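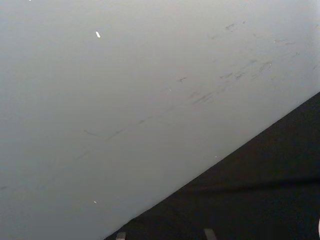 Close to the table at Veltik, from the wrist of one of the arms.

I have wanted to get inside the Veltik workshop ever since a friend told me they were teaching a pair of arms to help out in a kitchen, so when the open afternoon was announced for February 14, 2018, I signed up the same evening. (My husband was a good sport. We had dinner late.)

The building is a former printing works behind the rail yard, and you go up a metal staircase to get to the second floor. There were 30 of us, split into groups, and mine was led by Nisha Rawat, an engineer with the kind of energy I wish I had after lunch. She started by asking who owned a robot vacuum. Most hands went up. Then she asked who had rescued one from under a sofa that week, and most of them stayed up!

Her point was that floors are the easy part. A vacuum can bump into things all day long and still get the job done. A hand that picks things up has far less room for error, and the things we pick up at home are all different, even when they have the same name. Ondero, the company that makes the control software they use here, sends over a new version every few weeks, and Nisha said half of her job is finding out which chores got better and which got worse.

We started with the shelf-stocking corner, where a single arm on a rail moves boxes of tea from a crate to a store shelf. It was slow but it was very steady, and I could have watched for an hour. The record for one shift is 483 boxes without a person stepping in. I asked what a good stock clerk would do in the same time and she laughed and said 900 before the coffee break. Still, boxes are a solved problem in her view, or close to it. They have flat sides and they stay put.
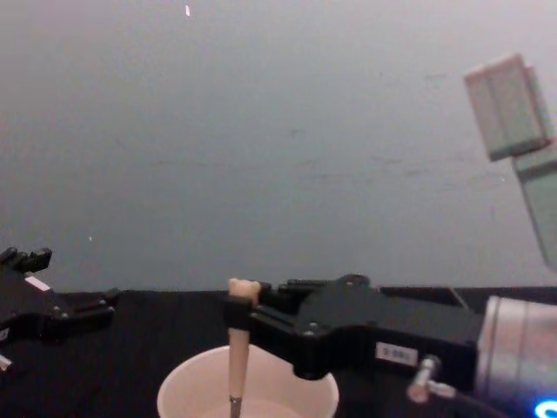
Stirring is the chore I had come for. I bake, and I spend a silly amount of my life moving a spoon in circles, so a machine that could do only that would already have a place on my counter. I had pictured something like a big mixer, and the real thing is much more delicate. The black fingers close on a slender stick near its upper end and hold it straight up and down in a paper cup, and everything after that depends on the grip. Squeeze a thin stick too lightly and it twists as soon as it meets something thick. Push down too hard and you are moving the cup. People feel both of those through their fingertips and fix them without a thought, and I went home and stirred my oatmeal with real respect for my own wrist.

One man in our group wanted to know why they don't just bolt a whisk on and be done with it. Nisha gets that one a lot, I think. Her answer was that you can, and there are fine machines that do it, but then you own a stirring machine. You still have to bring it the bowl, take away the bowl, and wash the whisk. The work at Veltik is about one pair of arms doing the small jobs that come before and after, with whatever is already in the drawer. I liked that answer very much.

The second half of the visit was given over to what they call the changeover – putting one tool down, leaving it where it can be found again, and moving on to the next container.
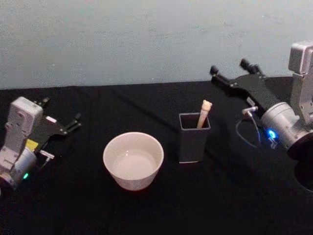 It sounds like nothing, and it is where most of their bad days come from, according to Perla Chávez, who took over from Nisha for this part. A tool that leans a little differently from last time has to be gripped a little differently, and a pale bowl and a dark cup give the cameras quite different things to work with. She has a notebook of failed changeovers sorted by cause, and she let us leaf through it. The longest chapter is called "Almost." There are 9 entries in it just for spoons that slid down inside a jar.

So can they do the chores yet? I asked Perla straight out. For a shop floor, she said, some of them, if the goods come in boxes and the lighting is good. For a kitchen, she would trust the arms with one step of a recipe while she stood there, and she would not go answer the door. I thought that was fair, and far more exciting than it may sound. A year ago I would have guessed we were nowhere near even one step.

Afterward there was coffee and a table of brochures from Guérin, who make grippers, and a talk about Flollix, a folding project for towels and dishcloths that starts up in March. I missed the end of it because of my train, which I regret, as towels are my other great complaint.

If you go, wear flat shoes for that staircase and get yourself into a small group. The next open afternoon had not been set when I left, but they were taking names at the door, and mine is on the sheet again.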